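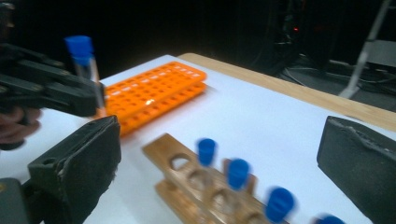 Figure 16. Capped tube held in the left gripper, wooden rack at right, orange rack empty.

6.4 Tube slips or turns in the fingers (fault 44)

Fault 44 appears on the Adance hand-held gripper when the fingers keep closing after they have met the tube. In most cases the finger pads are worn. A frayed edge or torn face lets the tube slide down or lean, and the cap can then catch on the rack as the tube is lowered.

CAUTION: Do not pull a tube out of closed fingers by hand. Glass tubes can break at the rim. Wear eye protection and cut-resistant gloves for every step below.

1. Stop the transfer and hold the gripper still over the table.
2. If a tube is in the fingers, lower it into the nearest open hole of a rack. Support the rack with your free hand.
3. Open the fingers fully and switch off the handle.
4. Wait 2 minutes before touching the fingers. The motor holds some force after power is removed.
5. Check both pads. Look for torn corners, loose threads and shiny spots.
6. Replace the pads as a pair if either one is damaged. Order them from Pollus as kit Gezer.
7. Wipe the new pads with a dry cloth. Solvent softens the facing.
8. Switch on the handle and run the close test with an empty, capped tube.

NOTE: Pads should be checked every 400 grips, even when no fault has been shown. The count is on the handle menu and does not reset by itself — clear it after each pad change.

If fault 44 comes back with new pads, the finger joint may be out of line. Do not bend it back. Tag the gripper, take it out of use and send it to the Kokudville service desk, attention Magnus Gillies, with the fault log.

If a tube has broken, go to 6.5 before you restart.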